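Bekmont laundry room gets new drying corner

Residents of the Bekmont apartments in Prerudwood have a new place to hang and fold their wash. The drying corner on the ground floor opened Wednesday, next to the existing machines, and is free for all 173 households in the complex.

The corner has 4 folding racks, a long table and a shelf for items left behind. The racks came from Nerska, a housewares store on the same street, which sold them to the tenants' group at cost. The group spent $2000 on the whole project, including a new fan and fresh paint.

Before the opening, residents were invited to bring in fabric and spare household pieces for a sorting afternoon. Red cloth and a smooth pink rod were among the things handled that day. 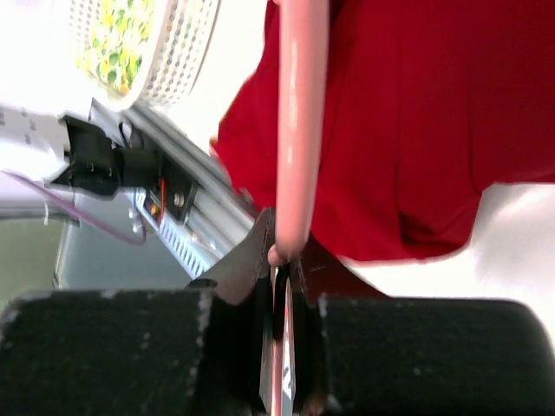

What can stay on the shelf

Clothing and linens left in the room will be folded and kept for 30 days. After that, usable fabric goes to the Suwannarat sewing room, where it is cut up for quilts and bags. Rods, hangers and clips will stay in a bin under the table for anyone to take.

The corner is open from 7 a.m. to 9 p.m. Residents are asked to take dry items down the same day and to keep the fire door clear.

Comments (3)

thirdfloor_east
Good to have the fan. That room was like a swamp in summer.

MapleAndPine
Can we leave towels? Mine are old but clean.

quiltbag
Towels were fine when I dropped mine off. No pillows though.
Reply | Report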